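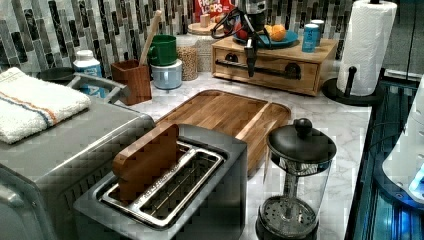
When are the club's task runs due for the summer challenge?
All runs have to be uploaded by the end of the day on 2026-08-03, and the written report can follow a week later.

Carroll Student Robotics Club, kitchen project
Minutes of the July planning meeting

Taken by me, Benedek Kelemen, because I lost the coin toss. Géza Halász ran the meeting. Everybody from the arm team and the software team made it, plus most of the report team (two of them came in during item 2, so if you're wondering why item 1 got argued twice, that's why).

1. Last meeting's notes

Approved with one fix. I had written that the toaster task was done. Géza pointed out that we had agreed it was "done enough to move on," and there's a big difference if you're the person who has to write the report. I've changed it. Sorry, report team!

2. Which tasks we are entering

This took up most of the evening. The challenge lets each school club pick its tasks off the kitchen list, and we had penciled in toast, fruit and towel. We went through them in order.

Toast: the slice goes in one slot of the toaster and comes back out onto the cutting board. Going in is fine. Coming out is where we keep losing points, mainly because the gripper comes down at an angle and catches the side of the slot. The arm team wants to slow the last bit of the approach way down. The software team says slow is fine but the time limit isn't generous, and they'd sooner fix the angle. We agreed to try the angle first and keep the slow version as a backup. If the angle fix isn't working by the next meeting we stop fiddling with it.

Fruit: pick the orange up off the blue plate and put it down on the board. I love this one and I said so, so please read this paragraph knowing I'm biased. The apple is harder, we all know it's harder, and Géza would like us to leave it alone until the orange is boring. Put to a show of hands and carried. I voted against. I still think the apple would be great in the video.

Towel: fold it once. Long discussion, a lot of sighing. The towel behaves differently every single time and our success rate is not something I want to type into an official document. We are dropping it from our entry. It can come back in the fall if someone wants to adopt it.

That leaves us a spot, and the drawer task came up as a replacement. It's on the list as "pull handle, release handle," and the long straight bar on the wooden box should suit the gripper pretty well. The arm team will have a go and report back. No promises were made and I was asked to write that down, so: no promises were made.

3. Practice runs

We are at 513 saved runs across everything. The software team went through them with the review tool and threw out 119, mostly ones where the person driving stopped halfway or the log didn't save. That was a long job and I'd like the thanks minuted. Thank you!

Next came the question of what the target should be. Géza had 2000 on the whiteboard from back in spring. We all looked at it for a while. Given the days we have left and the fact that people also have summer jobs, we crossed it out. The new plan is 100 good runs for each task we're still entering, and a good run means the log is complete and the driver filled in the sheet. Half a sheet is not a sheet.

Please put the start position in the notes field. I went back through my own runs to check, and I had left it blank on nearly all of them, so this is a reminder to me first and everybody else second.

4. Resetting the counter

Short item but a touchy one. Whoever finishes a session puts things back to the start layout before they leave. That means plate on the box, board in the middle, slice back where the next task wants it. The last group one evening left everything wherever it landed and the next group spent most of their slot setting up. No names. They've apologized and brought cookies.

It was suggested that we tape marks on the counter. Some of us like this, but the rules say the work surface has to be unmarked on the judged runs, and Géza worries we'd practice with marks and then fall apart without them. We settled on a printed layout sheet to hang by the door. I'm making it.

Also, and this came from the report team, please don't swap items between sessions. If the mug goes home with you, the mug in the log is wrong.

5. Parts and money

Skenik has said they'll send us a replacement set of finger pads. They're late, but they answered the email, which is more than we got last year. Until the pads come we're using the old ones, and if one starts peeling, tell the arm team and don't glue it yourself.

The cable clips from Cletier are here and they fit. The arm team will put them on before the next long session so the cables are held a bit closer in. We'll want to redo a few orange runs afterward to see if the arm moves any differently with them on.

No other spending. Snacks remain a private matter.

6. Runside visit

The Runside club has asked if they can come by and watch a session, and we said sure. They're entering the same challenge, so there was a little nervousness about showing them the angle fix. Géza's view is that they'd show us theirs, and we all like them, so we're going to stop being weird about it. They'll get a turn at driving if they want one.

7. Who is doing what

Arm team: cable clips, first tries at the drawer handle.
Software team: approach angle for toast, then the missing-log problem.
Report team: first draft of the methods section, with the towel taken out.
Géza: write back to Runside, chase Skenik for a shipping date.
Me: layout sheet for the door, these minutes, filling in my own blank notes fields.

8. Anything else

Somebody asked if we can name the arm. Put off again to the next meeting. Please send suggestions in writing this time, and please don't all send the same one.

We wrapped up late and the lights in the hall were already off. Next meeting is same room, same time, and Géza is taking the notes.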